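Installing a World Pack on a Dedicated Server

Scope

The following procedure applies to server operators who wish to add the Flurnitz world pack to an existing Fokholm server. It assumes that the server has been started at least once and that the operator has access to the server folder. Players who only join a server do not need to complete these steps.

Before you begin

Stop the server with the stop command and wait until the console closes. Closing the window by force can damage region files. Copy the entire world folder to a separate drive. The pack contains 3,783 files when unpacked, and a partial copy cannot be repaired afterward.

Confirm that the Wendt loader is installed. The loader prints its name in the first lines of the server log. If it is missing, install it first and start the server once without any packs.

Installation

1. Download the pack archive and unpack it into a new folder outside the server directory.

2. Move the folder named "flurnitz" into the "packs" folder. Do not rename it. The loader searches for the exact name, in lower case.

3. Open the file "server.cfg" in a plain text editor. Set pack_enabled to true and view_limit to 50. Higher values are accepted – but they increase memory use on every login.

4. Save the file and start the server. The first start takes longer than usual while the terrain index is built. 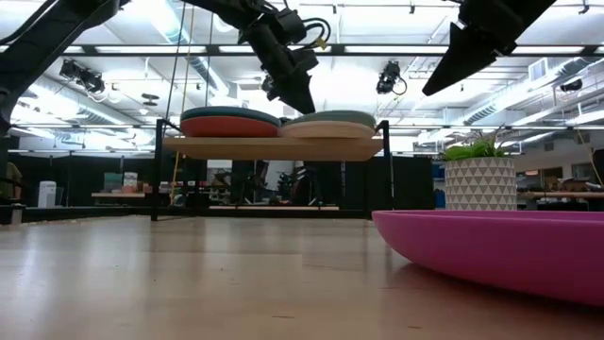
Ambros Hollenstein writes: I followed steps 1 to 4 and the server stopped with "index mismatch" at the end of the first start. The cause was an old index file left over from the previous pack. Once I deleted "terrain.idx" the next start went through. Could this be added to the page?

The note has been added. Operators who have used any earlier pack should delete "terrain.idx" from the world folder before step 4. The file is created again at the next start.

Checking the result

Join the server with an operator account and enter /pack list. The pack should appear with the status "active". Then enter /pack verify. A complete installation reports 2,088 loaded structures. A lower number means that the archive was not fully unpacked, in which case steps 1 and 2 should be repeated with the server stopped.

Areas explored before installation keep their original terrain. New structures appear only in areas that no player has visited. To test this, travel beyond the Wornen border and look for the first road marker.

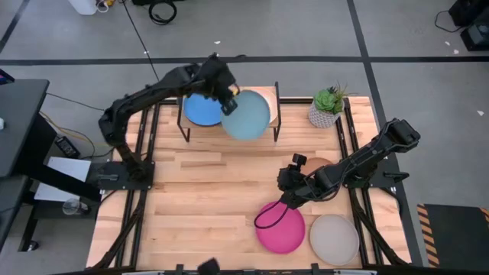
Robot arm holding a teal plate at a rack

Removing the pack

Set pack_enabled to false before moving the folder out of "packs". If the folder is removed first, the server will not start. Structures already placed in the world remain, although chests and doors inside them may be replaced by empty blocks – restore the backup if this is not acceptable.

Settings for player permissions are covered on a separate page.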